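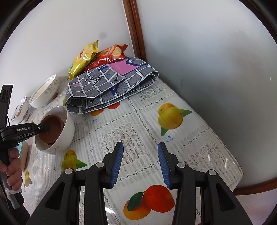 Surorham 板球俱乐部 三队

赛季结束有一阵子了,球包还放在门口没收。趁着还记得,把这一季写一下,主要写给自己看,队里能看中文的也就两三个人。

先说结果:三队在乡村联赛最低一级排中间偏下,没有升级,也没有降级的地方可去。赢的场次比去年多,其中有两场是对方凑不齐人弃权,积分照拿。联赛规则里弃权的一方要扣分,所以有一个队到九月时积分是负的,我以前没见过负分的积分榜。

我是搬到这边以后才开始打板球的,之前只打过几年业余棒球。刚来时以为两样差不多,后来发现能带过来的只有接高球和传球。击球完全要重学。棒球挥棒是横的,板球大部分球要用直板去挡,肘抬起来,头在球上方。我第一年几乎每次都是横着抡,结果不是打到空气就是被打中三柱门。今年好一些,短球横着打,长球忍住直着打,十次里大概能忍住一半。

说说每周的安排。比赛一般下午一点开始,十二点半以前到场,主场要再早一点,因为得搬边界绳、放三柱门、推记分牌。记分牌是那种挂铁片数字的,数字 3 少一块,遇到有两个 3 的分数就用 8 反过来挂,遮住一边。客队第一次来都会来问。

我们这一级每边四十轮,一轮 6 个球,一个投手最多 8 轮。这条上限听起来宽松,实际很要命,因为四十轮刚好要五个人投满。三队能稳定投球的只有四个,剩下的那八轮就得拼凑,一般由三个人分。我就是那三个人之一。我投的是慢速,谈不上什么旋转,主要靠落点。落点对的时候对方会急,急了就往上打,打高了有人接就算我的。落点不对就是边界球,一轮送出去十几分,然后默默走回外场边线站着。

今年最好的一场是客场打 Plukell。Plukell 的场地在一个斜坡上,从一头到另一头高低差肉眼看得出来,往坡下打的球滚得飞快,往坡上打的球一到半路就停。抛硬币我们赢了,选先击球。开头很糟,前四个人加起来没几分。我第六个上去,计划就是多站一会儿,能跑一分是一分。那天坡上那侧的外场手站得很靠后,我发现只要轻轻往那边推,球滚到一半没力气,他跑过来的时间够我们换一次位。于是整个下午都在往同一个方向推。很难看,对方守三柱门的一直在说话,说他快睡着了。我最后得了 48 分,被一个弹得很低的球打中腿,判了 LBW。

差两分到半百,更衣室里每个人都替我可惜了一遍。我自己当时倒没有特别在意,回家洗澡的时候才开始想那个球,想了一个星期。看记分本,最后十几个球里我有三次可以跑两分,只跑了一分,原因是护腿的带子松了,怕绊倒。后来换了一副带子是魔术贴的护腿,二手的,右腿比左腿新。

那场最后我们赢了十来分。Plukell 追到后面只剩最后一对击球手,其中一个之前扭了脚,需要别人代跑。代跑的规矩我只在书上看过:代跑的人要站在侧面,穿戴跟击球手一样的护具,伤员自己打完球不能动。结果伤员打了一个不错的球,自己忘了,跟着跑出去好几步,三个人都往同一头跑。我们把球传回来把门打掉,两个裁判商量了好一会儿才举手指。

再说最差的一场,主场打 Stestilwood。我们全队没到五十分就出局了,对方追分时连茶歇都没到就追完了。联赛规则是茶歇在两局中间,可是我们结束得太早,茶点还没送来。两队在看台坐着等三明治,等到三点多。Stestilwood 的人很客气,提议再打一场二十轮的友谊赛,我们同意了,友谊赛也输了。

那天输球的原因我觉得跟草地有关系,但不能全怪草地。前两天下雨,球道没盖严,靠近亭子那头有一块是软的。球落在软的地方会停一下再弹起来,击球手的板已经挥过去了,球还没到,自然打成小高球。Stestilwood 的投手第一轮就看出来了,后面每一球都往那块地方砸。轮到我们投的时候,太阳已经把那块地方晒得差不多,再砸就是正常弹跳。我们还是照着砸,砸了好几轮才承认没有用。

盖球道这件事今年吵过几次。俱乐部有一套带轮子的盖子,是一队用的,二队三队共用的那块场地只有塑料布,四角压轮胎。风一大布就翻。有人提议花钱买一套二手的轮式盖子,也有人认为这笔钱应该先修练习网。练习网最里面那一道,网后面破了个洞,大小刚好能过一个球,每次练习都要有人绕到灌木里找。我投的是先修网,投票结果也是先修网。网到现在还没修,说是要等冬天。

记一下器材。球板还是前年那块,Farías 的,英柳,不是高级别的那种,正面有两道裂纹,一直贴着纤维胶带。季初我用亚麻籽油擦了一遍,擦多了,重了一点,拿在手里发闷。后来看到说贴了防护膜的板子正面不用上油,只擦边缘和底部,明年照这个来。底部那一小块我季中磨坏了,因为站位时老喜欢用板尖敲地。队里有人拿一块旧自行车内胎剪下来粘在底上,比买来的护底还耐用,我也粘了一块。

手套买大了一号。试的时候觉得宽松舒服,打了几场才明白宽松的手套握板会转,尤其手心出汗以后。换手套的时候我选了紧一点的,里面再戴一层薄棉手套,热是热一些,板子不转了。

钉鞋没换。鞋钉少了两个,补的时候发现螺纹锈住了,拆不下来,就这么打完一季。

接下来写写记分。今年我有四场没有上场打,其中三场去记分。在这一级记分没有专人,轮到击球的一方谁闲着谁记,但重要一点的比赛会安排一个人从头坐到尾。记分比想象中累。每个球都要在两处写,一处是投手那一格,一处是击球手那一行,裁判打手势你还得举手回应,他看见你举手才继续。有一次我低头削铅笔,裁判的宽球手势打了很久,全场都停下来看着我。

用手机软件记更省事,联赛也鼓励,打完直接上传。问题是 Surorham 主场那边信号很弱,要走到停车场尽头才有一格。停车场到亭子差不多 500 米,中间还隔着一条马道。所以我们一直是纸上先记,晚上回家再录。录的时候常常对不上,投手那边加起来比击球手那边多一两分,多半是腿拜没记清楚。我的办法是先看总分,再一轮一轮倒着查。最长的一次查到夜里十一点多,错在第三轮,有个无效球我写了圈,没加分。

茶点也要写,毕竟在这边打球一半时间在聊这个。主场由球员轮流准备,每人一季轮一次。轮到我的那次,我做了葱油饼和茶叶蛋,又怕别人不吃,另外买了两大盒普通三明治。最后三明治剩了一盒,葱油饼一块没剩。对方队长过来问饼里放了什么,我说葱、盐、油,他不太相信。茶叶蛋吃的人不多,有一个人以为是坏的。明年再轮到,就不做蛋了,可以多做一锅饼,面头天晚上和好放冰箱。

训练方面,夏天是傍晚六点半到天黑,来的人忽多忽少。人少的时候反而打得多,每人能在网里打二十分钟。人多的时候排队,先到的先打,后来的就一直投球,投到肩膀疼。八月有一阵子我右肩抬不高,停了两个星期没投,只练接球。接高球今年进步最大,主要是改了手的位置。以前按棒球的习惯单手去够,空手接硬球很疼,也容易弹出去。现在两手并在一起,放在眼睛高度,接到以后顺势往胸口收。整季掉了三个,有一个是太阳正对着眼睛,另外两个没有理由。

站位上我大部分时间在外场深处,偶尔被叫到近的地方补位。近距离那个位置我不喜欢,球来得太快,来不及想。有次被一个平球打在小腿骨上,青了一块,从青到紫到黄,前后看了一个多月。打那以后叫我去近处,我会先看一眼投手是谁,如果是快的,我就慢慢走过去。

选人也有点麻烦。三队说是三队,实际上一队缺人从二队抽,二队缺人从三队抽,到了三队只能打电话。季中有两场我们是九个人打的,外场空出一大片,对方随便往那边一推就是两分。有一次凑到十个,第十个人是对方借给我们的,他替我们防守,还接杀了他自己队的首发击球手。他们队里为这事笑了一下午。他后来换到 Surorham 来打了,不过这和那次没关系,他是搬家。

交通上,客场一般拼车,最远的那个来回要两个多小时。我没有车,每次坐后排中间,腿上放着别人的球包。油钱按趟算,投进一个铁罐里。有一场开到一半下大雨,停在路边等通知,等到裁判说取消,又开回来。那天穿着白衣服去超市买了菜,收银的人问我是不是做厨师的。

取消的比赛今年多,都是雨。取消双方平分积分,算下来我们靠下雨拿的分也不少。五月几乎没打成,赛季等于从六月才开始。等到八月手感刚上来,天又黑得早了,有两场最后几轮裁判问击球的一方要不要继续,要继续的话只能投慢球。那两次都是我投。

最后一场打完是傍晚,把边界绳卷起来,盖子压好,三柱门收进棚子。棚子的锁换过,钥匙现在挂在亭子厨房里面,进门左手边第二个钩子,明年开季早到的人记得去那里拿。

冬天有室内练习,在镇上的体育馆,晚上八点以后便宜。我打算去,重点练两样:一是往后脚打短球,二是跑动时的喊声。我今年有两次跑动出局都是没喊清楚,我喊的是“等”,搭档听成“来”,两个人跑到了同一头。以后统一用英语喊,三个词,Yes、No、Wait,声音要大。护腿的带子也要在开季前检查一遍。

会费涨了一点,通知贴在亭子的门上,还没交的记得交。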